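About us

Trandix sells second-hand storage to people who have already bought too much new storage. We work out of two units in Fusville, and most of what leaves them is plastic bins, drawer inserts and shelving.

You may have read that a tidy home will change your life. We doubt it. We have sold a great many bins and have yet to hear from anyone who became calmer or slept better on account of one. What a bin does is keep the screws away from the crayons. That seems enough to ask of it.

We started in February, nine years ago, when a workshop called Hviid closed and wanted its parts bins gone. They were scuffed and dusty and every one of them still held things. We offered to take the lot, and sold nearly all of them to people with children, which we had not expected. An open-fronted bin turns out to suit small hands better than a box with a lid, and it can be stacked on a shelf without anyone having to lift the top one off to reach the one below.

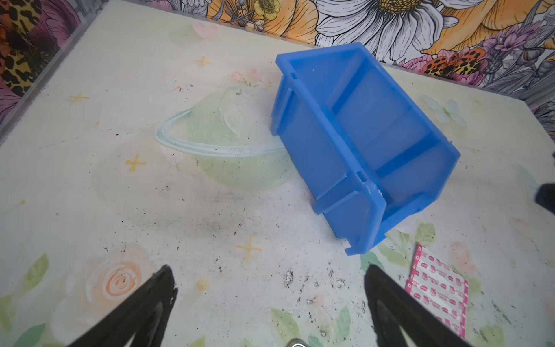
Used plastic gets marked. We don't polish it, and we don't call it "vintage" or "pre-loved" either. If a corner has been chipped or gone white, the listing says so. A crack through the floor of a bin is another matter, and those we won't sell. Our grading has five steps and we will admit that the difference between the middle two is partly down to who was on that day.

We are often asked for labels, matching sets and colour schemes. The Tullo range is our one concession: bins sorted into sets of the same size and colour, 13 to a set, at a slightly higher price. Customers like them. We remain unconvinced that glue sticks care what colour they live in.

Some things we don't do – home visits, "decluttering journeys", subscription boxes. If you write and ask what you need, we may well tell you to use the shoebox you have.

The Fusville units are open to callers on weekday mornings. Bring something to carry things home in, and measure your shelf first.

Page last checked Thursday, November 9, 2023.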